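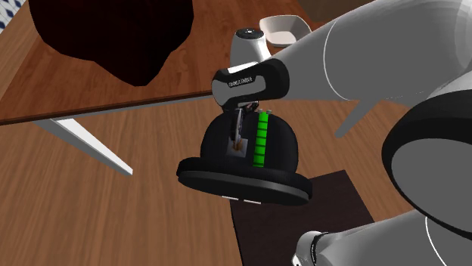 Come back after lunch when the easy objects are used up, Dwynwen Rowlands had advised me by email, and I'm very glad I listened. By two in the afternoon the open day at Skidham had worked its way past the mugs and the blocks, and the big screen at the end of the hall was showing a gray arm with a black hand, bent over a dark thing that looked like part of a spaceship somebody had dropped. There was a bright green strip up the front of it. A boy of maybe nine, sitting on the floor with his coat still on, wanted to know which bit the robot was supposed to hold.

It was the best question of the day, and Rowlands spent the next hour on it.

Everything on the screen was happening inside a simulator called Prendar. The arm, the table, the wood floor and the strange dark object were all worked out by computers in a back room, 16 of them, humming loudly enough that the door had to be kept shut. I'd expected this to be a letdown. I like my robots where I can hear the motors! But a simulated robot can be stopped in the middle of a reach, turned around, looked at from behind and sent off to try again, and a crowd that can do all of that gets very bossy very quickly. People were calling out "back a bit" and "no, under the hand" as though Rowlands were parking a truck.

She had a gamepad in one hand and a cold tea in the other. The views jumped. One moment we were looking down past the arm, and the next we were so close to the fingers that you could see the screws where they join the palm.

The trouble with odd shapes

A mug is a friendly thing for a robot. It has a handle and straight sides, and if you grab it a little wrong you still have a mug. The object library at Skidham holds 411 models, and plenty of them are not friendly at all. The group collects them from anybody who'll hand one over, and the keenest giver so far has been Parri, a small game studio in Zernham that makes space adventures and has years of old scenery it no longer needs. So among the bottles and boxes you get hatches and fins and a lot of things with aerials.

Each new model goes through 400 attempts before anyone forms an opinion about it. The software picks a way in, the hand closes, the arm lifts, and the result goes into a table. Then it does it again from another side. I watched a run with a plain box and it was over in less time than it took me to unwrap a sandwich.

The spaceship part took longer, and the talk around it got livelier. A broad, rounded body doesn't give two fingers much to close on. Anything thin that sticks out is tempting, and a little dish on a neck is about the most tempting thing you could put in front of a gripper. Half the hall wanted to go for it. The other half, including the boy in the coat, shouted that it would snap.

Rowlands let them argue. In Prendar the dish can be set as solid with the body or given its own strength, she explained, and the choice changes which grips are worth trying. Then she brought the view in close, the gripper filled the bottom of the screen, and the whole room leaned forward with it.

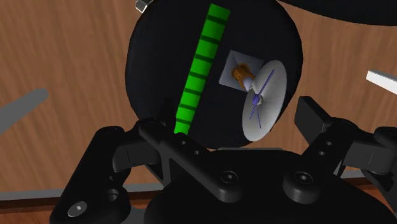 Hands on

After the demonstration they let us drive. There was a line for it, mostly children, with a few parents pretending they were only holding a place. You get the gamepad, a view of the hand and as many tries as you can fit in before the next person starts sighing.

I was terrible. My thumb went left and the hand went somewhere else, and I spent most of my turn hovering over the floor. What I hadn't understood from watching is how much of the job is seeing. The hand blocks your view of the very thing you're trying to pick up, so you keep switching to another angle, and by the time you've worked out where you are you've forgotten which way is up. A girl next to me had it in seconds. She never looked at the fingers, only at the gap between them.

The drivers' attempts are saved too, if the driver agrees, and go into the pile with the software's own. Rowlands is fond of the bad ones. She showed me a recording of a visitor who had calmly pushed a teapot the whole length of a table, and she was laughing before it was halfway along.

Going along

The next open day at Skidham is in December, and entry is free. Around 500 people came through this time, so get there early if you want a proper turn at the controls. The demonstrations repeat through the day with different objects, and you can ask for one by name from the list at the door. Bring children if you can borrow any. Mine is already asking whether Parri has a moon buggy.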